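Kulirier | Newsroom | Products | Support | Careers | Contact

Category: Robotics & Safety News

Kulirier Publishes Full Report on Gripper Fault and Ships a Fix to Every Padum Owner

JULLESBERG – Kulirier today released a full account of a fault in its Padum tabletop gripper, along with a free software update that corrects it. The fault could cause the gripper to keep closing after it already had a firm hold on an object. There were no injuries. The update is ready now, and we are very happy with how it is performing!

The trouble first showed up on a Wednesday at our Jullesberg test lab, during a long run of everyday pick-and-place work. The Padum is built to handle the sort of things people keep on a kitchen counter, and the run had been going well until the gripper took hold of a thin-walled drink can and did not stop squeezing. The can buckled. The operator pressed the stop button, the arm froze as it should, and the lab shut down the station for the rest of the day.

What followed was some of the most interesting detective work our team has done. The force sensor in the finger was fine, and so were the motor and the wiring. The problem was in the timing. When the arm changed direction in the same moment that the fingers made contact, the "stop closing" message could land behind a batch of motion messages and wait its turn. Most of the time the wait was too short to matter. In the worst case we measured, it lasted 900 milliseconds, long enough for the fingers to go well past the grip they had been asked for. 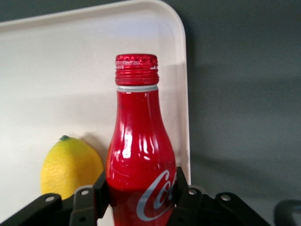 The gripper closed on the lower body of an aluminum Coca-Cola bottle, with a lemon behind it.

To find out how often this could happen, the lab set up a repeat test using containers and light household items, picked up from a shallow tray and from the bare table. Contoured containers turned out to be especially useful for this work. A finger that keeps pushing on a curved side tends to slide or tip the object, so a late stop is easy to spot in the force log. The team went through 1679 grips on the old software and found the late stop in 6 of them. All 6 happened while the arm was turning.

That is a small share, and we still treat it as a serious safety matter. A gripper that crushes a can could also pinch a finger, and Padum units work on open tables with people close by.

The update, Padum software version 5, changes three parts of the system. The stop message now travels on its own channel and never waits behind motion messages. The finger motor has its own force limit, stored on the gripper, so it will let up even if the main controller says nothing at all. And the arm now pauses for a moment at contact before it turns. The pause makes each pick a touch slower, and owners who run timed routines should expect to adjust them.

We repeated the same 1679 grips with the new software and saw no late stops. The lab then moved on to mixed layouts, with larger items on the tray and small pieces spread across the table, where the arm has to make wide turns between one pick and the next. Wide turns were where the old software had the most trouble, so this was the part we were most eager to see. The force logs came back clean there too.

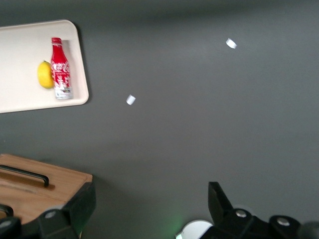 What Padum Owners Should Do

Please stop using the gripper near people until the update is installed. Connect the controller to the network, open the Service page, and choose "Install version 5." Leave the power on until the arm goes back to its rest position. Then run the grip check from the same page with the soft test block that came in the box. If the check reports a force above the set limit, switch the unit off and contact Kulirier Support for a replacement finger motor at no charge.

Units running with the Mahama mobile base need one more step. The base has its own motion controller, and it must be restarted after the gripper update is in place. The two will not share the new stop channel until that is done.

Owners who have seen crushed or dropped items in the past are warmly invited to send us their logs, even old ones. We learned a great deal from six bad grips and would love to learn more. The full report, with the force logs and a plain-language guide to reading them, is free to download from the Support section of the Kulirier website.

About Kulirier

Kulirier designs and builds small robot arms and grippers for labs, classrooms, and workshops. The company is based in Jullesberg.

Press contact: Kulirier Newsroom, Jullesberg

Recent News
Mahama Mobile Base Now Available With Longer Battery Life
How We Test: A Day in the Jullesberg Lab
Padum Classroom Kit Gets a New Lesson Guide
Reading a Force Log for the First Time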